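家居读者通讯 8/24/25

哑光黑到底耐不耐看

上一期末尾提了一句，说这个月想谈谈哑光黑，收件箱就热闹起来了。有读者说家里从龙头到门把手全换成了黑的，问我是不是要泼冷水。有读者说自己正站在建材市场里，让我快点写。还有一封信只有一行字：“求你别说它过时了，我刚付完尾款。”

放心，过不过时我不会判断，也不太相信有人会判断。每年都有人宣布某种颜色的死期，第二年同一批人又把它请回来，换个名字，叫“炭”，叫“墨岩”，叫“深夜”。我关心的事情比较无聊：这层东西是怎么弄上去的，能撑多久，刮了以后怎么办，卖的人说的话里有多少能落到纸面上。

先讲我自己的前科。厨房那只黑龙头是我四月装的，牌子叫Bemard，买的时候看中的就是那种不反光的劲儿。店里灯光暗，背景墙是灰的，龙头立在那里像个剪影。拿回家，窗户朝南，上午的太阳一照，水渍一圈一圈全出来了。我们这边水硬，白色的钙垢落在镀铬上，拿抹布一蹭，看着也就过去了，落在黑的上面就是一圈白边，隔着餐桌都能看见。说明书让我“以软布蘸清水擦拭，并立即擦干”。立即擦干。也就是说每次洗完一根葱，我都得伺候它一遍。

我没有这样做，我猜买它的人里也没几个会这样做。

指纹的问题，广告里的说法和我家里的情况正好相反。广告说哑光表面“不留指纹”，这话要看跟谁比。跟高光的黑色钢琴漆比，那当然强得多，那种东西看一眼都像要留下印子。可是跟拉丝不锈钢比，跟普通的白色比，我看不出哑光黑有什么优势。手上有油的时候，按过的地方会比周围亮一块，湿布一抹，亮的那块变大了。得用一点洗洁精，再用清水，再用干布。做过饭的人知道，炒菜中途谁有这个工夫。

好了，说工艺。这部分枯燥，可钱都花在这里。

市面上叫“哑光黑”的东西，至少混着好几种做法。有喷漆的，便宜，颜色均匀，边角最先露底。有粉末喷涂再烘烤的，膜厚，手感略糯，磕到硬物容易整片崩。有电泳的，膜薄而匀，管件内侧也能照顾到。有真空镀膜的，通常写成PVD，硬度好，价钱也上去了，颜色一般没有漆那么死黑，会偏灰、偏棕，一批一批之间还可能有差。塑料件另说，有的本身就是黑料注塑，表面做了细纹，刮了还是黑的，这一点上塑料反倒占便宜。

麻烦在于，货架上的标签很少告诉你是哪一种。写的是“高级哑光工艺”“纳米黑”“大师级表面处理”。我看见“纳米”两个字就想把手机扣过去。不说清楚膜是怎么上的、有多厚、按什么标准磨过，这两个字就跟“匠心”一样，印上去不花钱。

我给三家厂商写了信，问的是同一组问题：用的什么工艺，做过什么耐磨和耐腐蚀测试，表面掉色算不算保修，能不能单买替换件。信写得很客气，附了产品页面的链接，也说明了要登在通讯里。

Flamex回得最快，隔天就来了，附件是一份做得很漂亮的宣传册。册子里有山，有雾，有一只放在石头上的花洒。“耐磨”这个词出现得很勤，数字一个也没有。我又追了一封，问有没有测试报告，对方回说“我们的产品通过了严格的内部检测”。内部检测这四个字，我愿意相信它存在，也愿意相信它严格，只是我没办法拿它跟别人家的比。

Seo的回信慢一些，写得倒是像个人写的。对方承认入门系列用的是喷漆，贵的那条线才是真空镀膜，两条线在网页上用了同一个颜色名。我问为什么不分开写，回信的人说会“向有关部门反映”。写这一期之前我又去看了一次网页，颜色名还是同一个。这件事我觉得比花洒配山雾严重。两样东西价差不小，耐用程度多半也不一样，顾客凭什么从一个词里猜出来？

Bemard没有回。龙头在我家厨房里，也没有说话。

Citlali Ventura做了很多年的卫浴安装，我们这份通讯里水电方面的稿子常常找她把关。她看了我的初稿，第一条批注是嫌我对镀膜太客气。她的意思是，膜再硬，底下的铜件打磨得不干净，照样会从焊缝和拐角处起泡，而起泡的那些地方，恰好是顾客在店里不会伸手去摸的。她在客户家拆下来过不少黑色配件，最常坏的位置是手柄底下的那一圈，因为牙膏、洗手液都往那里流，擦的时候抹布又伸不进去。

她的第二条批注是关于安装的，我照抄：“扳手上缠布。缠厚一点。客户自己装的时候十有八九不缠，然后打电话跟我说到货就是坏的。”

这我得承认，我的龙头根部有一道弯弯的亮痕，来源就是本人。

再说价钱。我把本地两家店里同款不同色的标价抄了下来，黑的无一例外比铬的贵。最离谱的一个三角阀，铬色卖54，黑色卖81，拿在手里分量一样，说明书是同一张，阀芯也标着同样的型号。店员说黑色“工艺复杂”。复杂在哪里，他转身去问了另一位店员，另一位店员说“多一道工序”。多一道工序当然要钱，我不反对。我反对的是这道工序到底是喷一层漆还是进一次真空炉，付钱的人不知道，收钱的人也不知道。

顺便说说屏幕上的黑。网上卖东西，黑色最占便宜，也最会骗人。黑色吃细节，接缝、注塑的流痕、边缘的毛刺，换个浅色全看得见，换成黑的就糊在一起，成了一大片安静的影子。再加上现在很多商品图压根没有开过相机，是电脑里算出来的，表面要多匀有多匀。我不觉得渲染图有罪，拍一只黑色的东西本来就难，灯一打就反光，不打又成了一团。可是一张算出来的图，没法告诉你这批货喷得匀不匀，也没法告诉你半年以后它会变成什么样子。 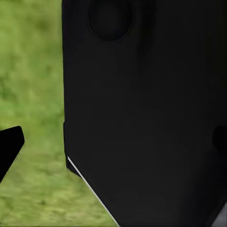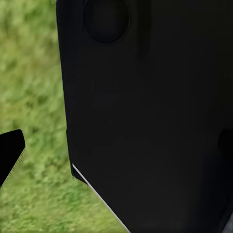 电脑渲染的哑光黑表面，两张。

所以我的习惯是，网购黑色的东西之前先翻差评，再翻差评里的照片。厨房台面上、浴室角落里随手拍的，灯光难看，背景里有半卷纸巾，这样的照片最有用。看拐角，看手柄底下，看出水口。如果一个商品卖了很久，追评里没有一张用旧了的照片，我会觉得奇怪。如果追评全是“很有质感”，我会去买别家的。

质感这个词也值得抱怨一下。它现在差不多等于“不反光”。有读者写信来说，黑色显得高级，这是事实，不需要论证。我不太同意。黑色显得高级，很大一部分是因为旁边放的东西少。样板间的台面上只有一只碗，碗里一颗柠檬。你把电饭煲、抹布、孩子的水杯、没拆的快递放回去，再看看龙头还高不高级。我家那只大概只高级了一个上午。

Trevor Bouchard不赞成我这个说法，他给我们这份通讯画过几年的平面图，自己家里装得很黑。他的意见是，我把打扫的懒惰算在了颜色头上。硬水留垢，哪种颜色都留，铬色只是帮你瞒着，该除的垢还是要除。他还说，他家的黑色淋浴架用到现在没有掉色，窍门只有一个，就是从来不用除垢剂，一次也没有，只用稀释的白醋，擦上去很快冲掉。

公平起见，他的话登在这里了。不过我去看过他家的淋浴架，站得近一些，固定墙面的那个底座边上有一圈发灰。他说那是硅胶。Ventura看了我拍给她的照片，说不像硅胶。这两位至今没有达成一致，我也不打算调解。至于白醋，有些厂家的保养说明里明确写着酸性清洁剂造成的损坏不保，哪怕是稀释过的，所以动手之前还是先把自己那张说明书找出来读一遍。

说到保修，这里有个陷阱，好几位读者都踩过。盒子上印着大大的“长期质保”，翻到背面，小字写的是阀芯和滴漏，表面处理另算，有的短得多，有的干脆写“正常磨损不在此列”。什么叫正常磨损？我给一家叫Braltetau的网店打过电话，他们卖整套的黑色浴室五金。接电话的人说，使用造成的都算正常磨损。我问，那不使用造成的呢？他想了一会儿，说那种情况可以换。

这通电话之后我对质保两个字的期待就调低了。

替换件的情况也不乐观。龙头的手柄掉了漆，按理说换个手柄就行。可是黑色的手柄单卖的少，就算有，颜色也未必对得上。镀膜有批次差，喷漆有批次差，同一个品牌隔一年换了供应商，黑色就从偏蓝变成了偏棕。摆在一起的时候，两种黑比一黑一白还难看。有一位读者信里写，她为了配一只掉色的角阀，最后把整面墙的配件都换了。她问这算不算消费陷阱，我觉得算不上谁设的陷阱，但结果跟陷阱差不多。

不同品牌之间就更不用指望了。很多人装修的时候龙头一家，花洒一家，地漏一家，毛巾杆是后来补的，觉得反正都是黑，能有多大差别。等全部上了墙才发现，龙头是绒的，花洒是缎的，地漏亮得像雨靴。真要混搭，把实物都拿到同一扇窗户底下看，店里的射灯不算，手机屏幕更不算。

有读者问，既然毛病这么多，是不是干脆劝大家别买。我没有这个意思。喜欢就买，家是自己住的。我只是觉得，一样东西贵了一截，总得有人说得出贵在哪里，而目前我问到的人大多说不出来。如果硬要我给建议，下面这些是我自己会做的，信不信随意。

每天要沾水的地方，尽量别选来历不明的喷漆件。产品页面没有写工艺，就去问客服，并且把对话截图留着。客服回答“高级工艺”的，按喷漆算。

水硬的地区，先在铬色的旧龙头上观察一下，看多久不擦会出现白印子。如果旧龙头上已经很明显，黑色的只会更明显，除非你家里有人以擦水龙头为乐。

门把手、柜拉手这类干的地方，黑色的日子好过得多。常戴戒指的那只手会留下痕迹，位置固定，时间久了会磨出一小块光。有人觉得那是岁月，有人觉得那是破了，装之前最好问问同住的人站哪一边。

地漏要慎重。肥皂渣、头发、除垢剂，全往那里去，黑漆在这种地方撑不了太久。Ventura的原话是，谁给地漏选黑色喷漆，谁就是在给她介绍生意。

已经装了的，别用百洁布，别用牙膏，别用网上流传的那种橄榄油偏方。油抹上去确实会变深，看着像新的，然后灰尘就黏上来了。我试过，擦了两遍才擦掉。补漆笔也不要抱太大希望，点上去的那一小块光泽不一样，从侧面看像贴了个创可贴。

收据留着，盒子背面的小字拍下来。最好在安装当天把每个部件近处拍一遍，以后要跟店家扯皮，这些比你的语气有用。

还有个问题没来得及查。几位读者提到，黑色的花洒面盘用一阵子以后，出水孔周围会发白，用手搓不掉，怀疑不是水垢，是表面本身变了。我手头只有几张照片，看不出所以然。家里有同样情况的，请把照片寄过来，注明用了多久、水质大概怎样、平时用什么清洁，有购买页面的链接就更好。如果来信够多，我会请Ventura拆几只看看，写在后面的某一期里。

Seo那边我也会继续盯着。颜色名一旦改了，我会在这里登一句，算是还他们一个公道。没改的话，我也登。

下一期换个话题，谈静音马桶盖，已经有人来信说他家的那个一点也不静。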